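El servicio de ropa de Godoy estrena mesas de doblado y amplía horario en octubre

El ropero del barrio de Godoy abre desde este mes una hora antes, a las 9.00, y ha cambiado la forma de preparar las prendas que entrega. La ropa ya no se guarda en bolsas según llega, como se hacía hasta ahora, sino que se extiende, se revisa y se dobla en mesas antes de pasar a las estanterías.

El servicio recibió el año pasado 3313 prendas y atendió a familias de Godoy y de las calles cercanas al mercado. Buena parte se entregaba en bolsas cerradas, con tallas mezcladas, y quien venía a buscar una camiseta o un pantalón de niño tenía que vaciar la bolsa entera en el mostrador. Las quejas por ese motivo fueron frecuentes durante el invierno.

Bushra Swati, coordinadora del ropero, explica que el cambio se decidió antes del verano. «La gente quiere ver la prenda. Si está doblada y con la talla a la vista, elige en un momento y se va. Con las bolsas había cola todas las mañanas», señala.

El procedimiento es sencillo. Cada prenda se coloca plana sobre la mesa y se alisa con la mano desde el centro hacia los bordes. Se miran las costuras, los puños y el cuello. Si tiene un roto pequeño, va a la caja de costura; si la mancha no sale, se aparta para trapos. Lo demás se dobla en tres partes a lo largo y después por la mitad.
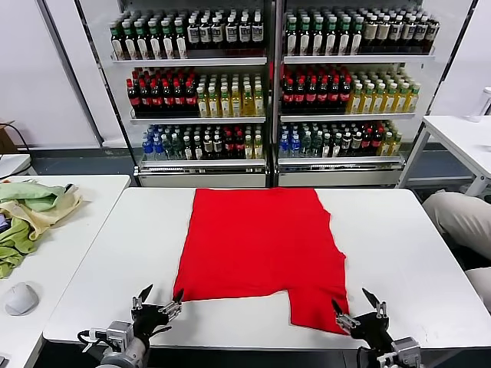

Las prendas de punto y las de algodón fino son las que más tiempo llevan, según Swati, porque las esquinas se recogen y hay que volver a estirarlas antes del primer doblez. Las sudaderas con capucha se doblan aparte y se guardan en la balda inferior. Los abrigos siguen colgados, como hasta ahora.

La ropa se ordena por talla y no por color – el color se probó en septiembre y se abandonó pronto – y cada balda lleva una etiqueta escrita a mano. La de bebé ocupa un mueble propio junto a la entrada, donde antes estaban los juguetes. Los juguetes han pasado a la sala del fondo y se pueden pedir en el mostrador.

El local, situado en el número 41 de la calle Clavmont, no ha necesitado obras. La empresa de mudanzas Breklow trasladó los muebles sin coste y la tienda de telas Pornov ha cedido hilo, agujas y retales para los arreglos. El taller de costura se reúne por la tarde, de 5 a 7, y admite a quien quiera aprender a coser un botón o a coger un bajo. No hace falta inscribirse.

Para donar, se pide que la ropa llegue lavada y seca, con los bolsillos vacíos y los botones abrochados. Se aceptan camisetas, jerséis, pantalones, vestidos, ropa de cama y toallas. Por el momento no se recogen zapatos ni bolsos, a la espera de que quede sitio en el almacén. Cada persona puede dejar un máximo de tres bolsas por visita.

El horario de entrega de donaciones es de 9.00 a 13.00. La recogida de prendas se hace en el mismo horario y no requiere cita, salvo para los lotes de recién nacido, que se preparan por encargo y tardan cinco días.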